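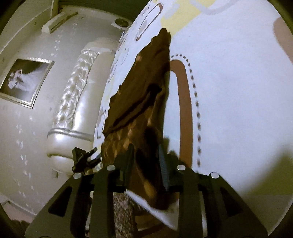

Folding on the Bed, and Other Ways to Get to Sleep on Time

Laundry folded on the bed gets finished, if only so you can lie down. Laundry folded on the couch becomes part of the couch.

Shake each piece out first. A crumpled shirt folded neatly is a crumpled shirt with corners. Tuck in any lining or trim before the first fold or it will creep out later, usually in front of company.

Do the big things first and leave socks for last, when your standards have dropped. I give it 15 minutes. Caroline Kirui claims 12, but I have seen her closet.

We use cookies. Accept | Settings

Related tips
Fitted Sheets: A Truce
Which Hangers Earn Their Keep
Getting Lint Off Dark Pants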